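Brisa Lozano on Trullport, slow starts and the chapter she binned

2024-02-26

Brisa Lozano is late and so am I, so we skip the small talk. Her second thriller, Trullport, is out in March. She has read the early reviews. All of them, she says, even the rude ones.

"Somebody said the first half was like waiting for a bus. Fair enough. I like waiting for buses."

The book follows Contreras, a ferry clerk who finds a passenger on her list who never got off. No detective for 89 pages. Was that a risk? "My editor thought so. Guadalupe Ocampo – she's very patient, she only swore twice. She wanted the police in by chapter 4. I wanted Contreras on her own for as long as I could get away with it."
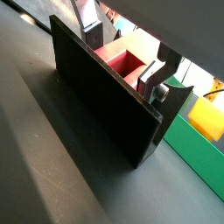
Black plate on a grey tabletop.

They settled on chapter six. Lozano still isn't sure. "Maybe five would of been better. Ask me in a year."

Her first, Darano, had two narrators and a lot of complaints about the second one. This time there's one voice all the way through. Easier to write? "God no. You can't cut away when it gets dull. With Darano, if I was stuck I just swapped over to the brother. Readers noticed, obviously."

And the ending. No spoilers, but people are going to argue. She wrote up to four versions, one of them with a boat chase. "Terrible. I get seasick, I don't know why I thought I could do it. Guadalupe sent it back with a line through the whole chapter and the word 'no'."
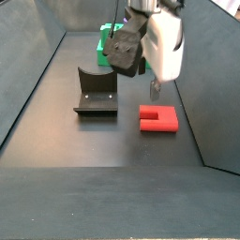
Red and green blocks and a black holder, with the robot arm above.

What about Prurnik, the harbour master? Best thing in the book, I tell her, and he vanishes halfway. She laughs. "Everyone says that. He was meant to be in one scene, then he wouldn't shut up. I had to send him off or it was his book."

So a Prurnik book next? Long pause. She has some pages, she wont say how many. "It's set before Trullport, he's younger and much less nice. That's all your getting."

She reads mostly old crime paperbacks, the thin ones, finished in an evening. Hers run longer. "I know. I keep trying to write a short one."

Then her phone goes and she has a train to catch.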